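The Red and the Blue

Radymyr Moroz learned to fold clothes when he was forty-seven years old. Before that his wife did it, and before his wife, his mother. He was not proud of this, but he was also not ashamed, in the same way that a man is not ashamed that he cannot swim if he lives far from water.

Then in April his wife went to take care of her sister in Dranda, and she said it would be for one month. She left soup in the freezer with labels. She did not leave labels on the clothes.

For the first two weeks he took clean things directly from the drying rack and put them on. It was a good system. The rack was his wardrobe, and the wardrobe stood closed. But then Orest Lysenko from the third floor came to borrow the rack, because his own had fallen down with everything on it, and Radymyr could not refuse. He carried all the clothes to the bed and looked at them. They made a hill. In the evening he moved the hill to the chair so that he could sleep, and in the morning he moved it back to the bed so that he could sit down to put on his shoes.

On the third morning of this he called his wife.

"How do you fold a shirt?" he asked.

"Which shirt?"

"Any shirt. In general."

She was quiet for a moment. He could hear a radio, and her sister asking who was calling.

"You put it on its face," she said. "You bring the sleeves to the back, as if you were arresting it. Then you fold it up from the bottom."

"In half?"

"In half, or in three. It depends on the shelf."

He had not known that it depended on the shelf. He went to the wardrobe and measured the shelf with his hand. Then he cleared the kitchen table, wiped it, waited for it to dry and put the first shirt on its face.

It was difficult. The sleeves did not want to stay behind. When he folded the bottom up, the collar slid away from him, and when he pulled the collar back, the bottom opened again. He thought of Girish Singhal, with whom he had worked for twenty years in the packing room at Gokero, and who could wrap a glass lamp in paper without looking at his hands. Girish used to say that the paper wants to be flat and you only have to ask it. Radymyr asked the shirt. He smoothed it from the middle to the outside, slowly, with both palms, and this time it stayed.

He folded eleven things before lunch. He unfolded four of them and folded them again. Trousers were easy. Socks were not folding at all, he decided, only a kind of meeting. The worst was a bed sheet with elastic in its corners, and after some time he rolled it like a carpet and put it at the back of the shelf, where his wife would find it and know exactly who had done it.

In the afternoon Orest brought the rack back. He stopped at the kitchen door.

"You are doing laundry," he said.

"The laundry was done long ago. I am folding."

Orest came closer. He was a widower, and for six years he had folded his own things, badly, as he admitted himself. He lifted the corner of a towel, looked under it and put it down again with respect.

"Will you have tea?" Radymyr asked.

"If you have room on the table."

There was room. They drank the tea standing up, so that no crumbs would fall near the clothes.

At the end only two things were left, something red and something blue. They belonged to his wife, and he had kept them for last on purpose, when his hands would be better. She had forgotten to pack them, or she had thought that a month was too short to need them. He folded the blue one first and then the red one. He put the red on top and moved it a little, and moved it back. Some of the blue still showed at the side. He could have started again, but he liked it this way. It looked like something that a person had done.

He did not put them in the wardrobe. He found a place for them in the corner, against the wall, where he would pass them on the way to the kettle.

"And the folding?" she asked in the evening. "Did you manage?"

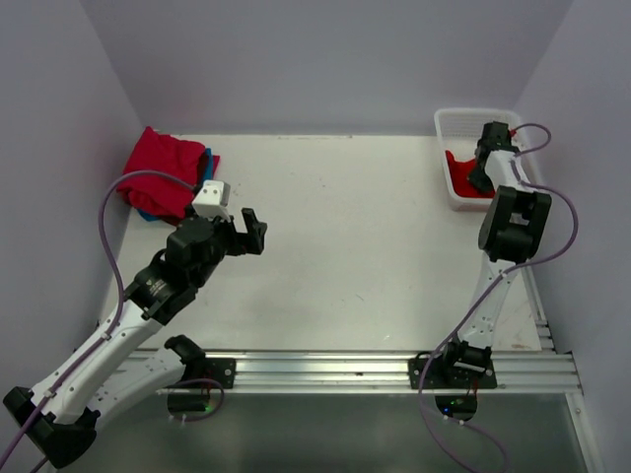
"In half," he said. "For the shelf it was better in half."

She laughed, and he heard her tell it to her sister in the other room. Then she came back to the phone and asked if there was still soup. He went to the freezer to read her the labels.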